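Prarkholm printed sheet set, full size: my two cents after a month

I bought these in October when our old set finally ripped right down the middle (my foot went through it, don't ask), and I've been sleeping on them ever since. I went back and forth between the Prarkholm and a plain set from Hevico that my sister swears by, and in the end the little print won me over. White background, small scattered bits in black, red and tan. It's cheerful without shouting at you first thing in the morning!

The feel is good. Crisp the first couple of nights, then softer after a wash or two. They say 200 thread count on the package and I believe it, these are not fancy hotel sheets, but I sleep hot and I'd much rather have something light. The fitted sheet has deep pockets and I can get it on by myself, even the corner by the wall, which on my old set was a whole wrestling match.

What I like most is that the print hides everything. I do all my laundry folding on the bed, T-shirts mostly, and with plain sheets every stray thread showed up. With these I can dump a load out, fold it, and still have a bed that looks made. It also gets along with the light blue blanket I already had, so I didn't need to buy a thing. 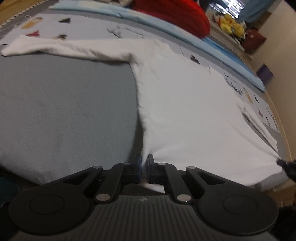
White tee on the Prarkholm print, light blue blanket along the far edge.

Now the gripes. The pillowcases (you get 2) are a little short, and my pillows poke out the ends like they're trying to escape. The red in the print has faded a touch already, and I wash on cold. And they wrinkle! If you iron sheets you'll be busy. I don't, so I just pull them tight and throw the blanket over.

Shipping took around 2 weeks, and the box showed up with a crushed corner, but everything inside was fine.

Would I buy them again? Yes, on sale. I'd get extra pillowcases from somewhere else, though.

Isamu Murakami
Nov 13, 2020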